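Print this article | E-mail to a friend
April | By the Automation Desk
Filed under: Robots & Code

Calura's planner used to freeze on anything with a hole in it. Bowls, buckets, lampshades - it would pick a grasp point in the middle of the opening, close on air, try again. Three times, then an error code. Then lunch.

The fix came out of Nelitz, a small tooling shop that mostly writes log viewers. Not glamorous. Their viewer showed the perception side was fine all along. The planner was throwing the rim away as noise. One filter, set 8 months ago and forgoten.

So now the rim stays in, and the wrist camera gets a say right up to the last few inches. Bergmann, who supply the test scenes, went through 50 rooms with the new build. Ukside is doing the slower part, real arms on real tables. No numbers from them yet. Ask again in the summer.

Simulated rooms are cheap and they are mean, which is the point. Scene 91 is the one everybody at Calura complains about. Too much going on for the segmenter - veined brown marble behind the target, tinted glass off to the left, and a big silver-white shade tipped so its open mouth faces down and to the right. Fingers spread wide, nothing gripped yet. The planner has to choose an edge from there, and the edge is all flat facets, so the surface normals jump from one to teh next. Smoothing them is next on the list.

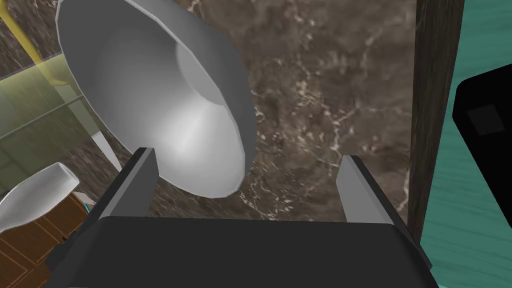
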